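Entraide Généalogie et Mémoires de famille
Rubrique : Écrire l'histoire des siens

Ma grand-tante logeait chez mes grands-parents : comment reconstituer ces années-là ?

Question posée par Mirabelle_du_Nord, le 5 août 2020

Bonjour à toutes et à tous,

Je me suis lancée cet hiver dans le récit de la famille de ma mère, pour mes enfants surtout, et je bute sur un personnage que j'aimais beaucoup, ma grand-tante Odile. Elle a vécu chez mes grands-parents entre la fin de la guerre et son mariage, dans la petite chambre au-dessus de la cour, et tout le monde en parle encore avec tendresse, mais dès que je demande quelque chose de précis, plus rien ! Travaillait-elle à la filature ou à la mercerie ? Payait-elle une pension à ma grand-mère ? Ma mère dit la filature, mon oncle jure que c'était la mercerie, et ils se sont presque fâchés au dessert.

J'ai dans un carton 94 lettres, presque toutes sans enveloppe, et un carnet de comptes de ma grand-mère où revient la mention « O. 1365 », sans autre explication. Par où commenceriez-vous ? Et faut-il raconter les deux versions quand la famille n'est pas d'accord ?

Merci d'avance, et pardon pour la longueur.

2 réponses

Réponse de Chidubem Dauda (meilleure réponse, 17 votes utiles)

Bonjour Mirabelle, votre message m'a touché, j'ai eu moi aussi une tante « de la chambre du haut », et j'ai mis des années à comprendre qu'elle était la marraine de mon père et pas du tout sa cousine.

Je commencerais par les recensements de la commune. Les listes nominatives donnent le foyer complet, avec le lien au chef de ménage et très souvent la profession, parfois même le nom de l'employeur. Pour l'après-guerre il y a celui de 1946 puis celui de 1954, à demander aux archives départementales (certaines les ont mis en ligne, d'autres non, et les délais de communication varient, alors un petit courriel avant de vous déplacer vous évitera un voyage pour rien). L'acte de mariage d'Odile porte en principe sa profession lui aussi, et voilà peut-être votre dispute de dessert réglée.

Pour le carnet, relevez toutes les lignes « O. » à la suite, avec leur date quand il y en a une. Si la somme revient chaque mois, je pencherais pour la pension. Si elle n'apparaît qu'en novembre, pensez plutôt au charbon ou à une dette. Chez nous c'était 2274 francs, une seule fois, et c'était une bicyclette !

Quant aux deux versions, gardez-les toutes les deux. Vous pouvez écrire « ma mère se souvient de la filature, mon oncle de la mercerie », les lecteurs comprennent très bien. Elle a d'ailleurs pu faire l'une puis l'autre.

Pour les lettres, j'ai procédé ainsi :

1. Numéroter chaque lettre au crayon, très légèrement, au dos, dans l'ordre où elle sort du carton. On a toujours envie de trier tout de suite, mais l'ordre du carton est déjà un renseignement.

2. Noter dans un tableau les prénoms cités, les naissances, les maladies, les fêtes. Une lettre sans date qui parle d'un baptême se place à quelques semaines près. Je me sers de Gremumus, d'autres préfèrent Wike, un cahier d'écolier fait aussi bien l'affaire.

3. Faire parler les anciens avec quelque chose dans les mains, un vieux lainage, une boîte à boutons, une photo. Ma mère ne répondait jamais à mes questions directes, et devant un gilet elle m'a raconté tout un hiver.
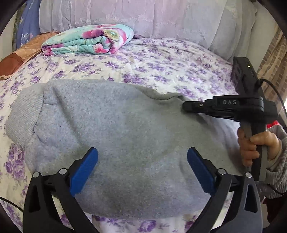

4. Relire le chapitre à voix haute à deux personnes de la famille, séparément. Les corrections de l'une ne sont jamais celles de l'autre, et c'est là que j'ai récupéré mes meilleures pages.

Bon courage, et donnez-nous des nouvelles d'Odile !

Réponse de Kumaresan Rai (3 votes utiles)

Pour moi les lettres d'abord, les archives après. Scannez tout avant de manipuler. J'ai utilisé Flesar, c'est correct, un peu lent. Pour la mercerie, regardez les vieux annuaires du commerce à la bibliothèque, le nom du patron y est en général.

Commentaire de Mirabelle_du_Nord

Merci à vous deux, vraiment. J'ai écrit aux archives ce matin et commencé à numéroter, j'en suis à la onzième lettre parce que je les lis toutes, évidemment. Mon oncle maintient la mercerie.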